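Big pot cooking for the freezer - my quick notes
2 Jul 2025 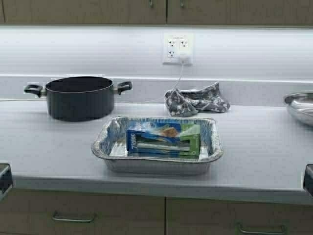

Pot, foil pan, box of Ziplocs. Most of what you need for a freezer day.

Few people have asked how I do the batch cooking so am typing this up fast before I forget. Nothing fancy. One pot of something, half goes in a foil pan, half goes in bags, done by lunch.

Clear the counter first. Everything off. Toaster, mail, the fruit bowl, all of it goes on the dining table. You want flat space for hot things and you do not want to be hunting for it with a full pot in your hands.

Get the bags out BEFORE you cook. I drop the box right in the foil pan so the two travel together out of the cupboard. Otherwise I find the pan and then spend ten minutes looking for the bags.

Write on the bags while they're flat and empty. Marker skips on a cold or greasy bag. What it is, the month, how many it feeds. I once had a bag that just said "red" and it sat there until November. Was it chili? Pasta sauce? We had it on rice and I still couldn't tell you.

Foil pans
- Put a cookie sheet under before you fill it. They fold in the middle when you lift them, esp with anything saucy. Retno lost a whole lasagna on her kitchen floor this way.
- Don't fill to the rim. Leave a finger's width.
- Tomato and foil don't get along over a long time in the freezer. Sheet of parchment between the sauce and the foil, on the bottom and on top.
- They wash fine if nothing got burned on. I get 2 or 3 rounds out of one, then it's too dented to sit level.

Nonstick pot
Wooden spoon or silicone only. No metal ladle, and don't scrape the bottom with the edge of a measuring cup (guilty). Medium heat is plenty for stew. Let it cool before it goes in the sink. If you stack pots in the cupboard, put a dish towel inside, saves the coating.

Short handles on the sides get hot on a gas burner so keep a towel or a pair of pot holders next to the pot the whole time. Dry ones! A damp towel lets the heat straight thru and you will drop things.

Filling bags
Fold the top of the bag down over itself like a cuff so the zipper stays clean. Stand it in a tall mug or a pitcher. Two ladles for the 2 of us, four if the kids are here. Let the food cool some first - spread it in a shallow dish if you're in a hurry, but don't leave it sitting out all afternoon.

Press the air out, zip it, lay it flat on a tray and freeze like that. Once they're hard you can stand them up like files in a drawer. Flat bags also thaw way quicker, mine go in a bowl of cold water while I make the rice.

Cempaka double bags anything with broth. I don't bother except for soup.

What freezes badly: potatoes in chunks (go grainy), cream sauces, cooked pasta unless you stop it early. Beans, ground meat, curry, pulled chicken all fine.

Tape a list inside the cupboard door and cross things off as you eat them. I keep forgeting this last part and then buy more ground beef.

Will add the chili recipe when I find the card.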